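I went along to the open day at Kilness in July 2023 mostly because my neighbour Trinidad Montes had a spare place in her car, and I'll admit I was hoping for something large. I had read that the main hall cost a good deal to fit out, and I suppose I pictured the sort of machine that builds lorries. What I spent most of the afternoon watching was a small red arm on a table, tidying up pretend food, and I have been thinking about it ever since.
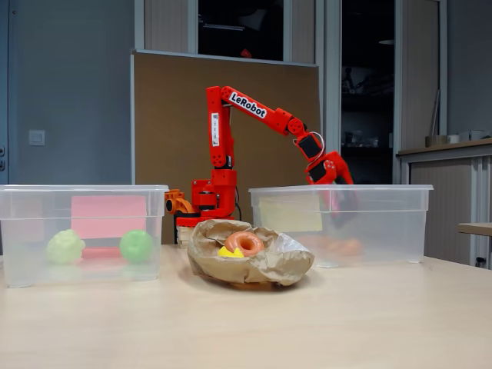

The LeRobot arm between its two bins, with a donut still on the paper.

Luzius Frei, who was looking after the table, explained the job to us very patiently (he must have done it all day, poor man). Fruit and vegetables belong in the bin with the pink note, and anything from the bakery goes in the other one. A child of three could manage it, said a gentleman behind me, rather loudly, and I dare say he's right. But I have raised children of three, and I remember how long it took them to learn to put anything away at all!

We use cookies to remember your preferences. By continuing to read you accept our cookie policy. Accept / Manage settings

My feeling is that we ought to have more open days like this one and fewer glossy films. In April I sat through a talk in Tevholm with 200 other people, and we were shown clip after clip of robots doing everything beautifully, set to music. I came away knowing nothing. At Kilness I stood close enough to see the wires and the screws, and I could ask a silly question and get a proper answer — several, in my case. 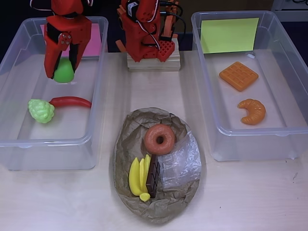
Something round and green held low over the pink-note bin, grapes and chilli below.

It also made me look again at my own hands, if that doesn't sound too daft. I unpacked the shopping that evening in the time it takes to boil a kettle, bananas here, bread there, and never gave it a thought. Trinidad thinks I'm being sentimental and that none of it will matter until one of these things can do the ironing. She may have a point, but I would still go back, and I'd take the grandchildren with me.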